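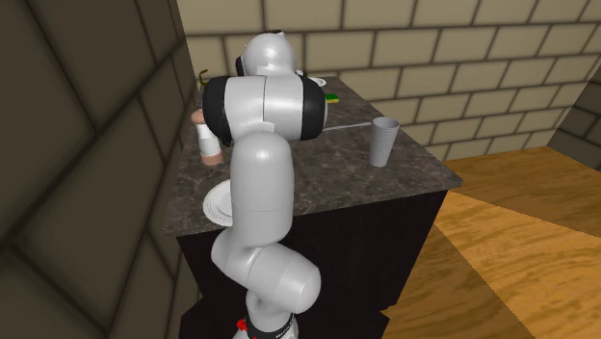 3.2 Fitting short walks into the working day
Most of the people who joined our walking study at Flustport told us that they had given up on exercise long before they met us, and usually for want of time, or what felt like want of time. We therefore asked them to think in terms of places they already stood in every day. The kitchen was named more often than any other, and a counter with a plate left on it, as in Figure 3, was to our participants as good a cue as any alarm: once the plate was down, the shoes went on. Nantana Wongsuwan, who ran the first interviews, had suggested bus stops and front doors as well, and we kept both on the list, though they were chosen less often.

Figure 3. Kitchen counter with a white plate near its front left edge.

Each person was asked to walk briskly for six minutes, three times a day, at a pace that made talking possible but singing rather hard work. We were quite relaxed about the route, and stairs, car parks and garden paths were all welcome. Of the 70 adults who began, 30 had been asked to link each walk to a cue of their own choosing, and the others were simply given the times of day — morning, midday and early evening — and left to get on with it. Diaries were collected by Bakari Urio at the end of September, and we are grateful to everyone who filled them in so patiently, rain or no rain.

We should say that a diary is a forgiving sort of instrument, and a walk written down at bedtime may well have been a little shorter than its owner remembers. For this reason we treat the entries as a guide to habit and leave fitness itself to the step test described in the next section.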